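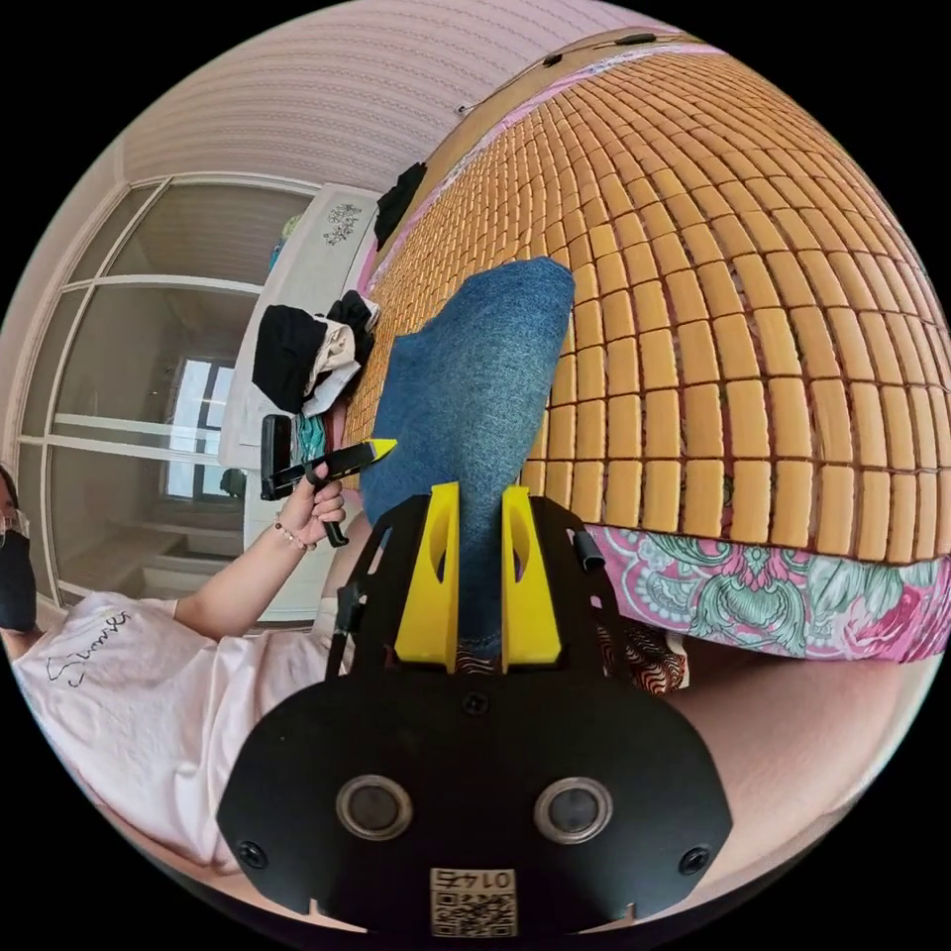

*Two yellow fingers, side by side.*

Public libraries lend books, and in many towns they now lend drills, cake pans and sewing machines as well. The Birnwood library board will decide in August whether to add a mending room, open 24 hours a week and stocked with thread, patches and basic tools. This page supports the proposal and urges the board to fund it in full.

The case begins with skill. A generation ago most households included a person who could replace a zipper or close a torn seam. Many no longer do, and the nearest paid alterations shop, in Contreras, charges more for a new zipper than some residents paid for the coat.

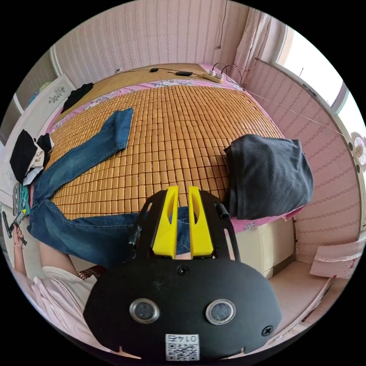
Cost is the usual objection. The board's own estimate is $3000 for the first year, a modest sum beside the budget for parking lot repairs. Board member Chi-keung Tse has argued that the money belongs in the children's collection. His concern is fair, but the two purposes need not compete — the Selus wing stands idle on most evenings, and its upkeep is already paid.

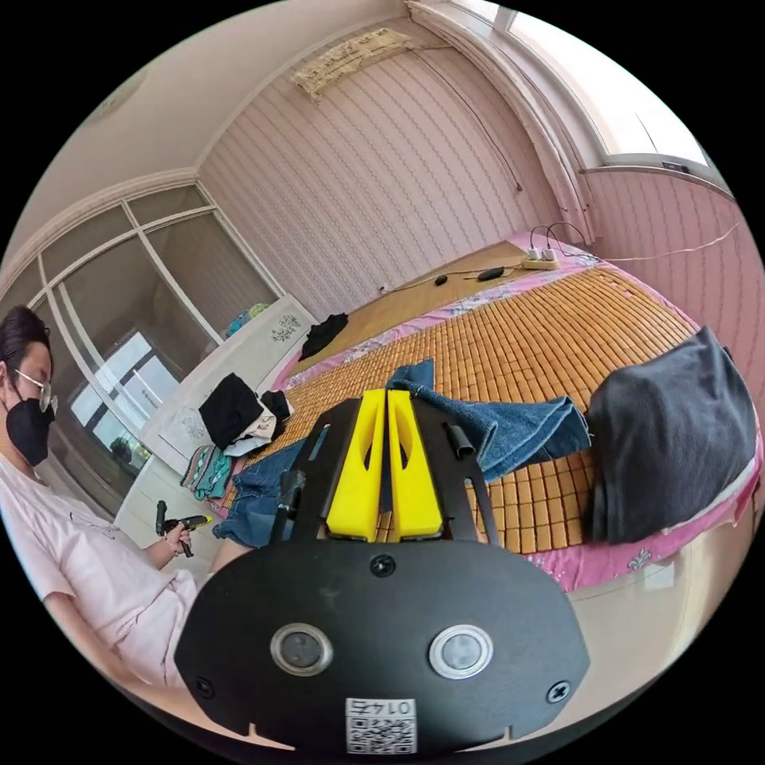

*At work, in mask and glasses.*

Experience elsewhere is encouraging. The town of Custel opened a similar room with 14 seats and soon had to add a waiting list. Milagros Calimlim, who teaches the evening course there, reports that most people learn a sound running stitch in 30 minutes. They then return with harder work. 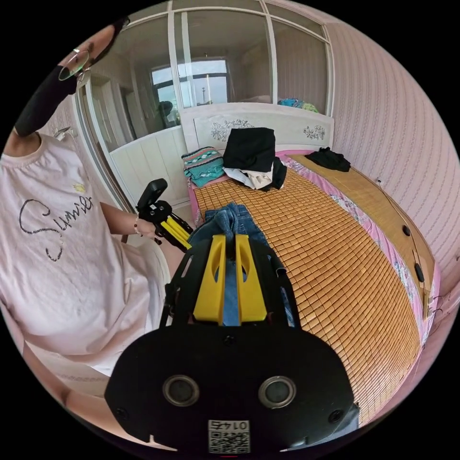 The board should also consider what the town throws away. Clothing makes up a growing share of household trash, and much of it has a single fault. A pair of jeans, even one left crumpled on a bed, is sturdy cloth that will take a patch well and give years of further wear. Residents who share this view should write to the board before the vote, and should state plainly which evening hours they would use.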